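Can a Robot Fold Your Sweater?

You have probably seen a video of a robot folding laundry. It looks easy. Before you ask for one for your birthday, let's be a little suspicious.

First question: is the video sped up? Look for a clock, or a person walking past in the background. If the person zooms by like a cartoon, the robot is much slower than it looks.

Second question: how many tries did it take? A video can show the one good try and leave out the other 113.

Damir Mujić builds grippers in a shared workshop called Faroveck. A gripper is a robot's hand, and most have only two fingers. His project is called Flivlow, and he doesn't promise much. "It's good at blocks," he says. "Clothes are another story."

Why are clothes so hard? A block keeps its shape. A sweater doesn't. Pick it up by the sleeve and it turns into a long droopy thing. Drop it and it becomes a lump, and never the same lump twice. You can find the collar with your eyes shut. A robot has to work out what a collar is.

So people show it. They hold the gripper in their own hands and do the job themselves, while a computer saves every move. Damir thinks 300 folds would be a start. Then the robot tries to copy them. Is copying the same as understanding? I don't think so — but you can argue with me.
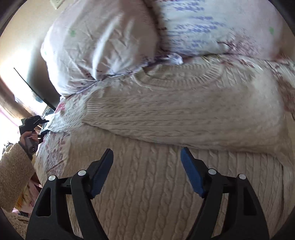

Two rubber-tipped fingers above a cable-knit sweater. The gripper isn't holding anything yet.

Try it yourself. Put a sweater on your bed in a heap. Now fold it using only one finger and one thumb on each hand. No flattening it with your palms! Then try again with your eyes closed.

Did you do better than you expected, or worse? Next time an ad says a robot can do all your chores, ask to see it fold something it has never met before.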